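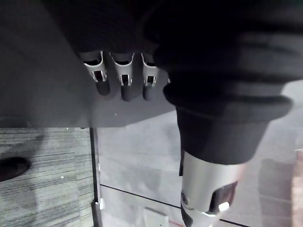

Court Reporting for Local News, Handout 6
Writing up a sentencing hearing
Tutor: Nadiia Nechyporuk
2022-11-14

Last time we looked at the first hearing, when very little can be reported. Today we take the other end of the case. At the sentencing the defendant has already pleaded guilty or was found guilty, so you have more freedom, but you also have more facts to put in order, and usually one hour to do it.

1. What you must have in your notebook before you leave the building

Full name, age and address of the defendant (in most papers we print the street but never the house number). The exact charge, in the words of the court list. The plea, and when it was entered. The sentence with all its parts. The name of the judge or the chair of the bench, and the names of both lawyers with the correct spelling. If you did not hear something, ask the clerk after the hearing. Clerks are busy but in my experience they prefer a question to a correction.

2. The practice case

We will use the same case for the whole session. Radymyr Hladun worked as a night driver for Modex, a parts supplier in Ustomitz. In August he took a company van without permission and sold 18 boxes of brake pads from it to a garage. The boxes were worth 2000 pounds. He admitted theft by employee and taking a vehicle without consent. He was given 140 hours of unpaid work and must pay 300 pounds in compensation.

Read this paragraph two times and close the page. Then write down what you remember. Most students remember the brake pads and forget one of the two charges. The reader also will remember the brake pads, therefore the brake pads go high in the story, but the second charge has to be there too. 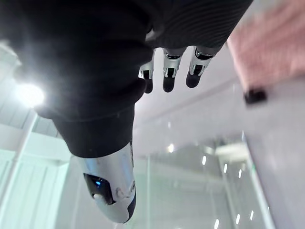 3. The first sentence

The first sentence says who, what and the result. The name can wait until the second paragraph if the person is not known in the town. Compare:

A driver who sold brake pads from his employer's van has been ordered to do unpaid work.

Radymyr Hladun appeared at court for sentencing in connection with an incident which took place in August.

The second one is correct and it is also very dull. It tells the reader that there was a court, and he knew this from the headline.

Be careful with the expression "walked free". It is popular, but a person with a community order has been punished, and a lawyer may write to your editor about it. "Avoided prison" is safe only when prison was a real possibility and this was said in court.

4. Prosecution, defence, judge

Keep them apart. Each claim needs its speaker. In our case the prosecutor, Zoriana Shevchuk, said that the van was missing for two nights. The defence lawyer, Yuk-lan Chou, said that her client had debts and was ashamed. The debts are not a fact for us, they are what the defence said, and so we write "the court heard" or "his lawyer said".
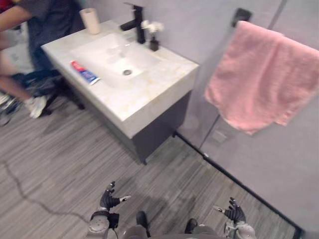

A sink vanity with a white marble countertop and a dark grey cabinet.

Give the defence some space even if the report is short. A report has to be fair and accurate, and one line of mitigation is normally enough to keep the balance. Do not put "claimed" for one side and "said" for the other. I see this mistake every year.

5. Quotations

Use the judge's words if you have them complete in your notes. Half a sentence in quotation marks, and the other half from memory, is not a quotation. From the remarks of judge Roksolana Yatsenko you may use: "You were trusted with the keys and you used that trust for money."

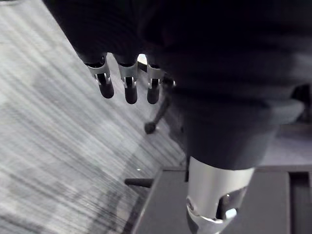
Three robotic fingers hanging beneath a dark robot arm.

6. Words which are often mixed up

Theft, burglary, robbery: three different offences. Robbery needs force or the threat of it.
Fine, compensation, costs: the fine goes to the state, compensation goes to the victim, costs are for the prosecution.
Bail is given before the case is finished. You cannot be "bailed" as a sentence.

Homework

Write the Hladun case in 140 words, then again in one paragraph for the website. Bring both on paper, with double spacing, and underline every place where you name your source.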